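Building blocks

Building blocks are small solid pieces, usually of wood or plastic, cut or molded into simple geometric shapes and meant to be stacked, lined up, sorted and knocked down again. They are among the oldest toys still in everyday use, and a good many grandparents who would not know what to do with the rest of a modern toy shelf will sit down quite happily on the floor beside a pile of them. The same shapes turn up in classrooms, in therapy rooms and on workbenches, wherever somebody needs plain objects that are easy to name and easy to pick up.

Shapes

Most sets are built around the cube and the brick, a brick being a block twice as long as it is wide. To these are added cylinders, triangular blocks, arches, half circles and sometimes cones. The cube is the most patient of them all, as it stands equally well on any of its six faces. The brick has three ways of standing, and children generally find the steady one first and the tall one soon after.

The cylinder is a more interesting piece than it looks. Set upright on its flat end it makes a column, and four of them will hold up a roof or a bridge deck. Laid on its side it becomes a roller, and on a table with even the slightest slope it will be on the floor before long. Teachers are fond of this double life and often use it to start a conversation about why some things roll and others stay put.

The triangular block, properly a triangular prism, is the traditional roof. It rests on its widest side with the peak pointing up, and that usually means the tower is finished, although older builders like to pair two of them, long face to long face, to make a square block again. It can also serve as a ramp or a wedge — or, in play kitchens everywhere, as a slice of cheese.

Colors and finish

Plain wooden blocks are commonly left bare and sanded, with the edges eased a little so they are kind to the hand. Painted and plastic ones tend toward strong, simple colors such as red, blue, green and yellow. Some makers give each shape its own color, and some use a single color for several shapes. The second method is popular for sorting games, where a child who has been told to gather the yellow pieces must look past the shape, and then, when the rule changes, look past the color instead. Nele Nolte, whose handbook for nursery staff is still passed around in photocopies, recommended starting with only 2 shapes in one color and adding others slowly over several weeks.

Sets

Sizes vary enormously. The Kokstead set, a favorite in kindergartens, has 44 pieces and comes with a shallow tray, while the smaller Ukach box holds 31 and leaves out the arches. At the far end are the bulk crates sold to schools, which may contain 1000 pieces and need a sturdy cupboard of their own. Within any one set the measurements ought to agree, so that two short blocks match one long one exactly. Gerd Hinrichs called this "the promise the box makes to the child," and anyone who has tried to build a level floor from three mismatched sets will know what he meant.

Work surface

Blocks can be used on nearly anything flat. Carpet is quiet and forgiving but makes tall towers lean. A smooth tabletop gives a truer base, and a color that contrasts with the pieces helps younger children see where one ends and the table begins. Yellow on green does nicely in this respect. Glossy tops can be troublesome near a window, where the glare hides small pieces, and they show scratches sooner than one would like.

Sorting and putting away

Bins are the usual way of keeping blocks together, with one bin for each shape or color, or simply one large bin for the lot. Open bins at the back of the table leave the front clear for building and let the pieces be dropped in as they are finished with.
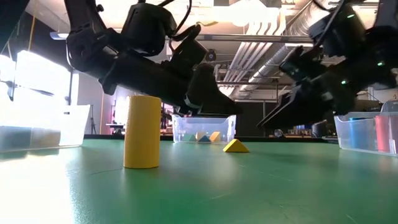 Wooden blocks are best wiped with a damp cloth and dried standing apart, while plastic ones may be washed in warm soapy water and left on a towel overnight.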